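# About Plunden

Plunden packs and ships mixed household orders for small retailers. The company began as a single packing room in Grarkau and now employs 156 people across 3 sites. Most of our staff work on the floor, in picking, packing and returns.

## Automation and our staff

In June the company opened a handling workshop at the Undach site, where two-armed robots are taught everyday tasks such as opening drawers and sorting groceries and cleaning items. Packing staff take part in this work on paid time. They choose the tasks, set out the items and decide when a routine is ready to be tried on the floor. 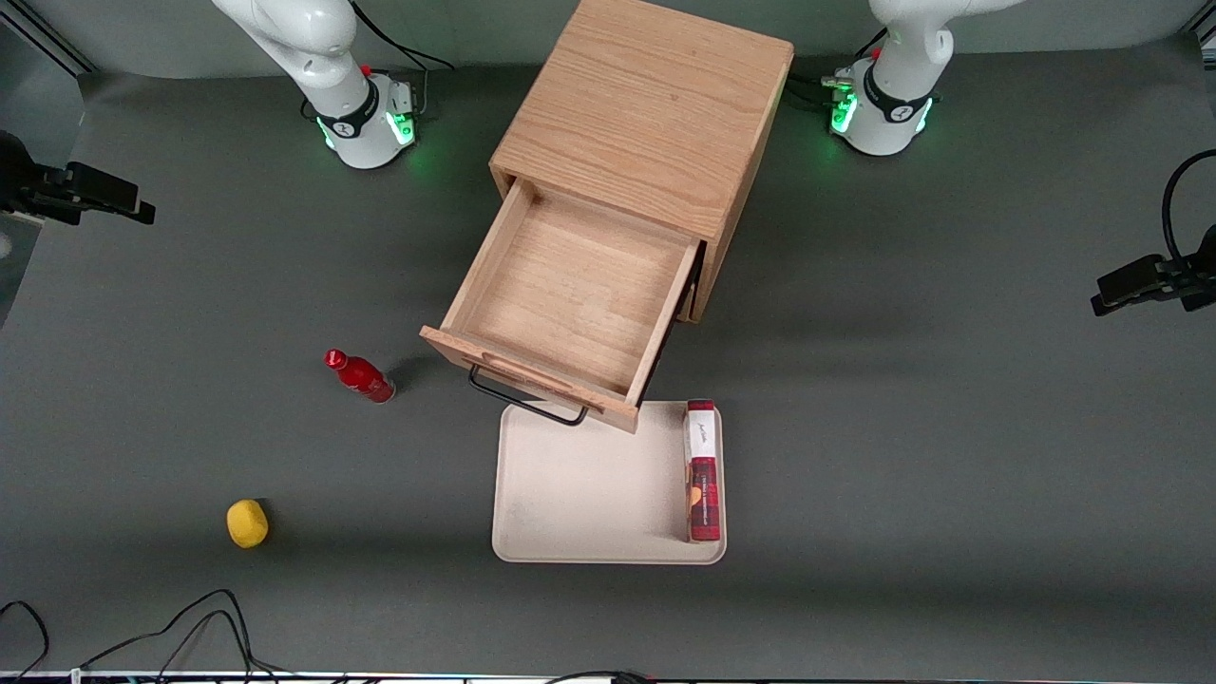 *Page last changed: June. Maintained by the Office of Staff and Training.*

Each practice table is laid out with ordinary goods. A session may use a drawer cabinet, a tray, a boxed item, a bottle and a sponge, and the operator moves them to new positions between runs.

Automation has changed a number of jobs at Plunden. Employees who formerly spent a full shift at the sorting benches now divide their day between packing and robot operation. Operators receive a higher hourly rate after completing the internal course. No position has been closed as a result of the program, and any change in duties is discussed with the employee in writing beforehand.

Danica Ďurica, Head of Operations, is responsible for the workshop. Emiliano Aguirre leads training and was a packer at Grarkau before taking up the post. The Rathore site will join the program once its floor has been refitted.

Employees with questions about transfers or course dates should contact the training office at their own site. Retailers who wish to visit the workshop may arrange a time through their account manager.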